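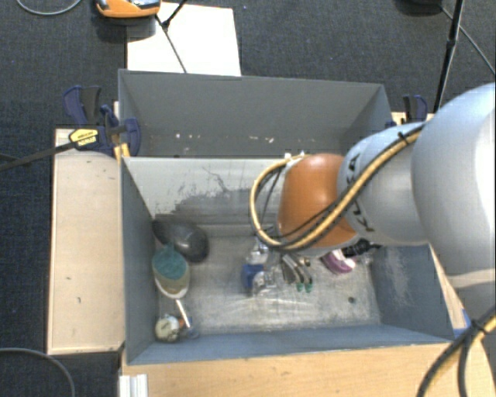 4. Workcell and Data Collection

4.1 Physical setup

Figure 2. The two-bin workcell used by the student teams, with the arm over the bins and objects in the front one.

All trials were run on a single arm shared by the teams in the course. The workcell has two grey bins, one behind the other, with wooden surfaces around them (Figure 2). The rear bin is clamped at its sides. We asked the teams to leave the clamps alone between sessions. In the first weeks of the course a bin was bumped twice during cleanup, and the team that came next spent most of its lab period finding out why its grasps were landing short.

The bins are not new. The floor of the front bin is scratched metal, and the wall between the two bins has a dark worn patch. We did not refinish either of them. Two teams found that their segmentation code marked scuffs as objects when the detection threshold was set low. Both teams fixed this by subtracting a reference image of the bin with no objects in it, taken at the start of each session.

Cables run along the outside of the arm and form a loop near its end. The loop limits how far the last joint can turn before the bundle pulls tight. The limit was written into the starter code as a joint bound, and students were told not to change it. The path planner supplied with the course, Stindby, respects the bound but does not model the loop itself as a solid body, so grasps close to the bin walls were approached more slowly than the others.

4.2 Objects

The object pool held 50 household and workshop items. They were picked to differ in shape, surface and stiffness. The items in the front bin in Figure 2 include a clear plastic bottle or package with a blue section, a metallic hand tool with curved handles and green tips, and a glossy black rounded item. Clear plastic was the hardest material for every team. Depth readings on it were often missing, and a planner that relied on depth alone tended to aim at the bin floor behind the object. Hand tools caused a different kind of failure: the perception code found them without trouble, but the grasp point was often chosen far from the center of mass, and the tool swung or slipped during the lift.

4.3 Procedure

There were 6 teams. Each wrote its own grasp selection code on top of the same starter package, Plorix, which handled camera input and logging. Before a session, a student drew items from the pool and tipped them into one bin without arranging them. The arm then moved the items one at a time to the other bin. When the source bin was cleared, or when three attempts in a row failed, the direction was reversed.

An attempt was logged as a success if the item was released inside the target bin. Items dropped on the dividing wall were logged as failures even if they then fell to the correct side. Driss Metwally reviewed the logs after each session and corrected labels where the automatic check and the video disagreed.

The teams made 1159 attempts in total. We removed those that were stopped by hand or interrupted by a network fault, and kept the first 1000 of the remaining attempts in time order for the analysis in Section 5. No attempt was removed on the basis of its outcome. Data collection ended in December, and the logs were closed to further label changes on 6 February 2022.

4.4 Student access

Teams booked the arm in one-hour blocks. Most of the first block went to calibration, and several students wrote in their reports that they would have liked a longer first session. We return to this point in Section 6.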